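Speaker notes: Salt-glazed stoneware at the Bech kiln
Talk for the Itgate Crafts Guild, May 2, 2003

Slide 1. Title. Leave up while people sit down. Ask for the lights at the back to go off.

Slide 2. Scope. The talk covers glaze formation, the kiln, one firing schedule, and faults. No history of German jugs. Refer those questions to the reading list.

Slide 3. What salt does. Sodium chloride goes into the kiln near top temperature and vaporizes. Sodium reacts with silica and alumina in the clay surface and forms a glass. Chlorine leaves with the water vapor as hydrogen chloride. Say this slowly. Mention the respirator and the outdoor flue here, before anyone asks.

Slide 4. Clay bodies. Two bodies tested, Carance and Rirkix. Carance is the higher in silica and takes a heavy orange peel. Rirkix is higher in iron, goes brown, and stays smoother. Same wedging, same throwing, same drying time. Pass the two broken mugs around, Carance first. Warn about the sharp edges.

Slide 5. The Bech kiln. Downdraft, hard brick throughout, interior volume 25 cubic feet. Soft brick was tried in the door and spalled. Interior walls now carry so much residual glaze that the salt charge has been cut twice. A new kiln needs more salt for its first firings. Skip the burner drawing if running late.

Slide 6. Schedule. Overnight preheat, pilot only. Body reduction at cone 010. Salting starts when cone 8 is soft. Salt goes in as 7 charges, damper partly closed for each, then opened until the flue clears. Pull a draw ring after charge 3 and again after the last. The rings decide whether to continue. The cones do not, as sodium vapor attacks them and they drop early.

Slide 7. Wadding. Equal parts alumina hydrate and kaolin, rolled small. Every pot, every lid, every shelf post. Unwadded lids fuse. Shelves get alumina wash on all faces.

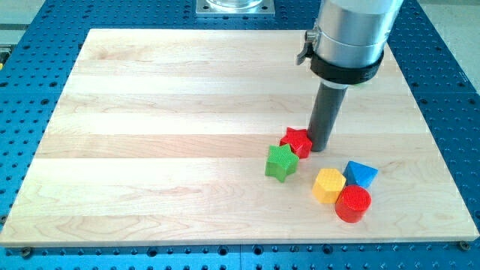
Slide 8. Faults. Dry patches on the side away from the firebox: pots set too tight. Drips from the arch: scrape it and wash it before loading. Black coring in the Rirkix body: reduction started too early or ran too heavy. Carance has shown no coring so far. Of 358 pots logged since January, the drips account for most of the seconds.

Slide 9. Liner glazes. Vapor does not reach inside narrow forms. Bottles and lidded jars need a liner, poured at bisque. The recipe is on the handout. It crazes on Carance and fits Rirkix.

Slide 10. Questions. Likely ones: soda instead of salt, electric kilns (no, it ruins the elements), food use. Collect the mugs. Handouts by the door.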